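I have been making small things out of cloth and old shoe parts for years now, and the question I get most at the Pletley craft fair is why I don't make more of each one. Folks are kind about it, and I understand – if you like the blue boot with the map stitched inside, of course you want one for your sister too! But I've come around to thinking that an edition of 4 is plenty, and I'd like to make the case for it.

My friend Zdenka Perić went the other way. She did a run of 104 painted clogs for a shop called Distari, and she told me that by the end her hands were painting while she thought about supper.

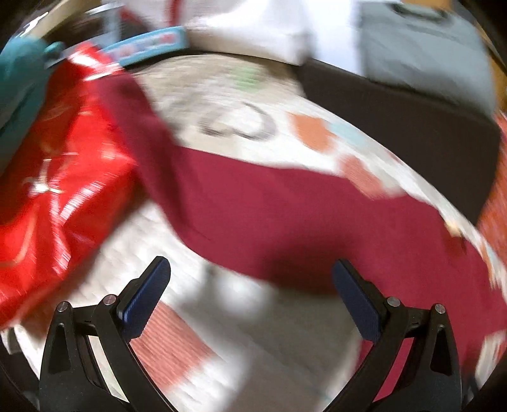 Maroon cloth, smooth and matte.

I don't blame her one bit, and the clogs sold, and rent is rent. Still, when I hold one of her early pairs next to a late one, I can feel where she was still deciding things (the heel on mine has a wobbly little fern that she never repeated). I would pay twice as much for that fern. So when somebody asks me for 1,000 of anything, I say thank you, and I go back to the two boots on my table, and I hope they'll come by again in August to see how those came out.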